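From the Break Room: Mugs, the Drying Rack, and One Long-Overdue Purge

Sunday, September 10, 2023

So the mug shelf finally got dealt with! If you read the last newsletter you'll remember me grumbling about it (at length, sorry), and if you've opened the left-hand cabinet at Varnau any time since January you'll know exactly what I was grumbling about. Mugs stacked on mugs. Mugs with spoons stuck in them. A souvenir mug from the Timis trip that fell out and hit me on the shoulder one morning before I'd even had my coffee.

I came in early one day, put the radio on, and took every single one down. There were 100 of them. One hundred! We have 24 people on a busy day, and half of those bring a travel cup from home. I lined them up along the table by type and it looked like a yard sale.

I was pretty soft on them to begin with, I'll admit. Anything with a chip on the rim went straight out, and so did the ones with the brown ring that no amount of baking soda will shift (I tried, I left them soaking over lunch). Then came the promotional ones, which we seem to breed. The Fadis mugs are nice and heavy so I kept 4 of those. The Qudah ones have that tiny handle you can only get one finger through, and the print has been flaking off in the dishwasher for ages, so those are boxed up by the back door if you want to take any home. Please do take some home. Take the box!

What's left on the shelf is mostly the plain white kind, which I know isn't very exciting, but they wash up well and they fit in the rack without tipping over. If you have a favorite that has sentimental value, I didn't throw it out, I promise. Anything with a name on it is in the drawer under the microwave, wrapped in a dish towel. Come get it and keep it at your desk.

While I was at it I pulled the rack out and cleaned underneath, and oh boy. White counters are lovely right up until somebody parks a teabag on one. A paste of baking soda and a little dish soap took care of most of it, and I went along the metal edge with an old toothbrush. The rods on the rack had that chalky hard-water film, so they got white vinegar and a good rinse. It smelled like a pickle jar in there until the afternoon but the shine is worth it.

A few small requests now that it's nice. Empty your mug all the way before you put it down by the sink, please, because cold coffee gets everywhere. Mugs go upside down on the rack, handles facing out, so the next person can grab one without knocking its neighbor. And when the rack is full, dry a couple and put them away! There's a stack of clean towels on the hook side, and they get changed on Fridays.

I also want to say a word for washing by hand. I know, I know. But the dishwasher takes over an hour, and a single mug takes less time than it takes the kettle to boil. Hot water, a drop of soap, swish the sponge around the inside, don't forget under the handle where your fingers go, done. I've gotten kind of fond of it. It's my thinking time.

Next month I'm going after the plastic containers and their lids, so if you have one of ours at home with the remains of a pasta salad in it, this would be a great time to bring it back.
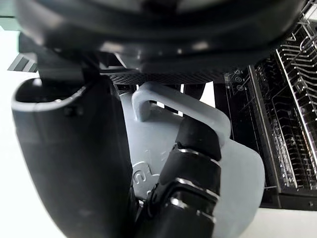
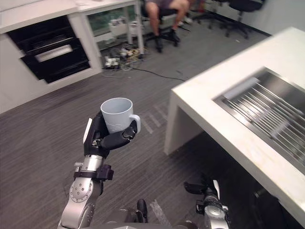
The plain white kind, by the counter with the drying rack. 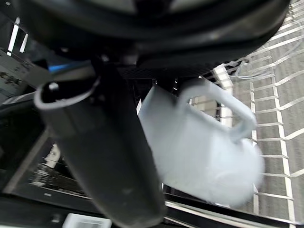 Can I still bring in a mug of my own?

Of course you can, as long as it lives at your desk or goes home with you at night. The shelf is for the shared ones, and I'd like to keep it so the door closes.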